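3. Method

Our project covers the software that turns hand-held gripper recordings into training data for a folding policy. Each recording holds gripper width, tool pose and video.

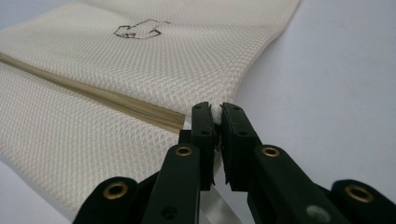 Cui Manipulation Club, Fellport

The streams did not share a clock, so we resampled everything to 10 Hz and matched on timestamps. Gaps longer than 400 ms split a recording in two.
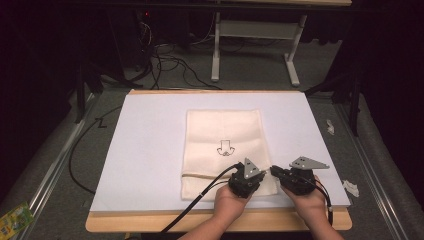

Figure 2. Two grippers over the folded cloth.

The planner, Vadollow, expects both tool poses in one base coordinate system. We first got the left and right offsets swapped, and 11 recordings had to be processed again in January.

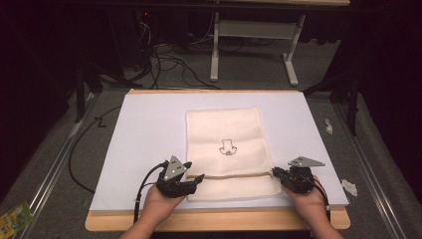 After that fix we held out 90 recordings for testing. Pose smoothing is still done offline.

Contact: Cui Manipulation Club | April 2022 | Back to top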